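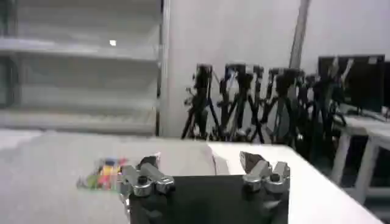 Gripper with the jaws open, light gray tabletop.

Zadau: charge logs of camper and boat house batteries

Version of August 11, 2021
Maintained by Nadiia Horobets

Zadau is a set of voltage and current logs from 44 house batteries, the ones that run the lights, fridge and water pump. Starter batteries are not included. 19 of them were in boats, the rest in campers. All are lead-acid, flooded or AGM.

Files
logs/ has one CSV per battery. Columns: time (UTC), volts, amps, case_temp_c.
batteries.csv has type, rated capacity, year of installation, and vehicle.
One row is written every 60 seconds. Positive amps mean charging.

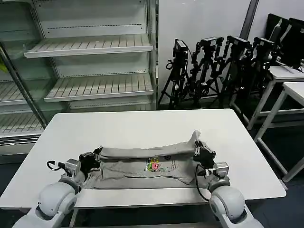 If the logger lost power, the rows are simply missing. We did not fill the gaps — please check the time column before you compute amp-hours.

Known problems
The Fasau shunts have a small offset at zero current. Subtract it before you sum over a long period.
Temperature is measured on the case, so it follows the inside of the battery with a delay.
For 2 batteries the owner did not remember the year of installation. The field is empty.

Not included
No location and no owner names. Solar panel data may be added in October.

Thanks to Jarrah Hoani for the parser in tools/, which reads the older Kereama log format also.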